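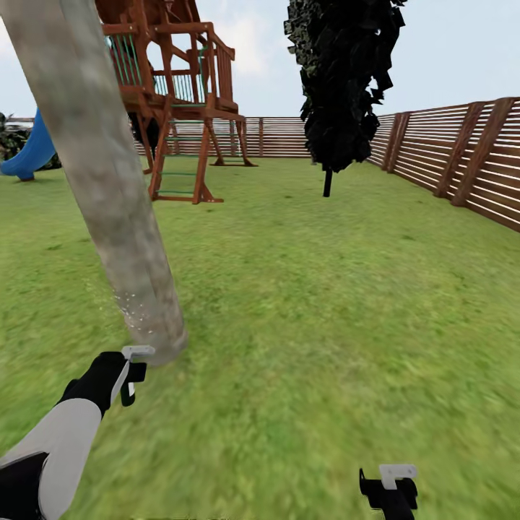 What happens to the crew's hours when a site moves part of its grounds work to two-arm machines?
At most sites the total stays close to where it was for the first season, and the hours shift from handling to setup, checking and rework.

Thread: Hours after the changeover
Board: Grounds and Outdoor Automation

posthole_dan
2023-02-18
Looking for numbers from crews that have been through this. We are a crew of 11 installing and servicing play equipment and fencing. Management wants the arms on material handling from September. The vendor's figure is a reduction of up to 1000 labor hours a year. The quote does not say which tasks those hours come from.

Folley
Ask for the task breakdown in writing. Ours counted lifting and carrying as saved and did not count staging, cable runs or the morning check. The morning check alone is 14 minutes per unit when nothing is wrong.

ivanyshyn_k
Disagree with the pessimism. Staging was bad for one season, then we fixed the layout on the truck and it dropped to almost nothing. Back complaints dropped too, and I would count that before I counted hours.

Folley
Fixing the layout took hours. Who logged them?

ivanyshyn_k
Logged as training. Fair point.

Hema Subramaniam
I schedule crews at Grustholm. Two observations.
First, the job titles did not change but the work did. Our senior installers now spend most of the day on the simulator side, running the yard layout before the truck leaves. Some like it. Two asked to go back to hand crews and we let them.
Second, the pay grades were written for physical work. Simulation review had no grade, so for months people were doing it at the laborer rate. Settle that before September.

posthole_dan
The pay grade item is useful. How closely does the simulated yard match the real one?

Hema Subramaniam
Good enough for reach and clearance around fixed structures. Poor for ground. Turf is treated as one flat material, so slope and soft spots still need a walk with a probe. Keep a person on that.

nomis_rt
Same here. We use Nomis for the scheduling layer and it assumes the simulated cycle time is the real cycle time. Every afternoon slot slips. We add a manual offset and the planners hate it.

ivanyshyn_k
That is a planning software problem. The arms are not at fault.

nomis_rt
The crew goes home late either way.

Folley
Also check who has stop authority. On our site the operator could stop the unit but needed a supervisor to clear the stop, and the supervisor covered three yards. People became reluctant to press it. We changed the rule so that trained operators can clear a routine stop after inspection.

posthole_dan
Adding stop authority, pay grade and the written task breakdown to the list for Monday. Will post the vendor's breakdown if they send one.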